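From: Maja Ziółkowski
To: Flarnville Neighbors list
Date: 20 December 2020
Subject: Re: reheating the burgers, and the freezer supper question

Hello everybody,

I meant to answer Darmawan two days ago and then the furnace man came, and then my sister called, and you know how that goes. I'm going to quote his message in full so that the people who joined the list this month can follow along, and then I'll ramble underneath it, as usual.

Darmawan Lau wrote:
> Hi all, quick question from Kusuma Street. We bought into the freezer
> supper swap in August and it has been wonderful, except that I seem to
> ruin everything I take out of the freezer. The soups are fine. The
> stews are fine. But the burger patties from the last swap came out
> gray and tough, and the buns were like a sponge on one side and a
> cracker on the other. My wife says it's the microwave. I say it's me.
> Does anybody have a way of doing this that doesn't involve turning on
> the oven for one person's lunch? Also, does anybody label with the
> date they cooked it or the date they froze it? I have a tub that says
> "10" and nothing else and I'm a little afraid of it.
> Thanks, Darmawan

Darmawan, first of all, I think your wife is right and you are right, and I don't say that just to keep the peace! Most microwaves come out of the box wanting to run at full power, and most of us let them. I did it for years. Full power is lovely for a mug of water and pretty hard on a cooked patty, which has already given up a good part of its juice the first time around.

What I do now is slow, but I've come to like it. I take the patty out of the freezer the night before and leave it in the fridge on a saucer with another saucer upside down on top. If I forget (I forget a lot) I use the defrost setting and turn the patty over halfway. Then I put a spoonful of broth or plain water over it, cover it, and heat it on medium in short bursts, with a rest in between. The rest matters more than I ever believed. The heat keeps traveling inward while you stand there and look for the mustard. I do check the middle with a thermometer, and I like to see 165 on it for anything that has been frozen and thawed, even if it was cooked all the way through before.

The bun goes in a dry skillet, cut side down, by itself. Please don't put the bun in with the meat, which I suspect is where the sponge came from. If you must microwave a bun, wrap it in a barely damp paper towel and give it a few seconds, and then eat it right away, before it has time to think about becoming a cracker.

Syafiqah Mandagi told me over the fence that she freezes her patties with the cheese already on. I was doubtful, but she sent one home with me and it was very good. The cheese seems to hold some of the moisture in on top. She lays them out on a tray until they're hard and then bags them with a square of parchment between each one, so you can take out one without chiseling at the rest with a butter knife, a thing I have done, and I have the little scar to show for it.

As for lettuce, tomato, pickles and the rest, all of that goes on at the very end. Somebody in the last swap (I won't say who, and it was a kind thought) froze the burgers fully dressed. The lettuce did not enjoy the trip.

On the subject of plates, I've gotten fussy. I like a round one with a little room around the food, small enough that it turns freely on the glass turntable without bumping the walls. An oblong dish that jams in the corner means one end boils while the other end is still in the freezer in spirit. And do wipe the ring and rollers under the glass once in a while. Mine had been grinding for months and all it wanted was a bit of dish soap.

If yours is one of the older style with dials, the numbers around them are usually small and easy to misread, especially for the low settings. I put a dot of nail polish at medium on mine. It has outlasted two bottles of the polish. 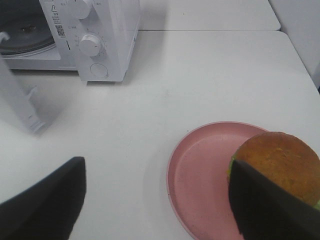 A burger on a pink plate, with the microwave door open.

Now, labels. I'm firmly on the side of writing the date you froze it, plus what it is, plus how many people it feeds. Lilibeth Tan writes the date cooked and says that anything else is nonsense. We have agreed to go on being friends. If you cool your food and freeze it the same evening, as you really should, it's the same date anyway and the whole argument goes away. Use masking tape and a pencil. Marker looks better on the day and then smears the moment the tub sweats.

Your tub that says "10" may well be mine, I'm sorry to say. I numbered the chili for the August swap before I ran out of patience, and there were more than ten of them. If it's reddish and has corn in it, it's chili, and I'd eat it by the end of January while it still tastes like something. If it's any other color I can't help you and I would let it go.

Two bits of housekeeping while I have you. The next swap will be porch pickup again, same as the last one, and please leave your cooler out with your name on the lid. Anjani Wattimena is keeping the sheet of who can't eat what, so write to her directly about allergies and don't reply to the whole list. We also still have 62 of the square containers in my garage, with lids that mostly fit. Come and take a stack. I would love to be able to get to my snow shovel.

And if anyone has a good way of reheating rice that isn't just "add water and hope," I'm all ears. Mine comes out in one piece, like a hat.

Stay warm, and Darmawan, do report back on the next patty!

Maja

P.S. Syafiqah asked me to add that she has extra parchment, the good heavy kind, and will trade it for eggs.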